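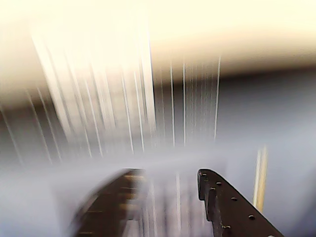

Two dark gripper fingers, the left one blurred by motion.

Datasets > Language > Abbreviations > Dreltine

Dreltine: a small list of shop-floor abbreviations

Dreltine pairs short forms with the words they stand for, collected from maintenance logs, parts tags and shift notes. Version 3 has 3,027 rows, and I'm really happy with how clean it has become!

What's in it

One tab-separated file, UTF-8, one pair per row. The columns are short, long, field, source and note. Short forms keep the case they were written in, so "Brg" and "BRG" are separate rows (both mean "bearing", and yes, we kept both on purpose). Periods are kept too. If a short form has more than one reading, each reading gets its own row:

PM = preventive maintenance
PM = afternoon shift
OOS = out of service
OOS = out of spec
RTN = return
W/O = work order
W/O = without

That last pair is my favorite. It shows up in the same log, sometimes in the same sentence, and the note column tells you which neighboring words helped us decide.

Sources

The Tukgate logs gave us most of the material, 204 notebooks typed up by Zuzana Paulík, who also caught a heap of my early mistakes. The Costigan parts tags came later and added 235 short forms we had never seen before. Chak-lun Man wrote the loader and the duplicate check.

Loading

Any reader that handles tabs will do. With the Ireck loader:

ireck load dreltine.tsv --keep-case

Leave out --keep-case and the rows get folded together, so your count will come out lower than ours.

Known gaps

Units are thin. We have psi, rpm and ft-lb, but hardly anything for flow or current. The field column is blank for 400 rows, mostly from the tags, where there was no sentence to go by. Personal initials were removed, and a few real abbreviations may have gone out with them (JB for "junction box" did, and it's back now).

Changes

v3, 8th May: Costigan tags added, note column added
v2: case kept, periods kept
v1: first typed list, Tukgate only

Adding to it

Please do! Send the short form, the full words and the line you found it in. Odd ones are very welcome, and so are second meanings for rows we already have. Put new rows at the bottom of the file and leave the sorting to the build script.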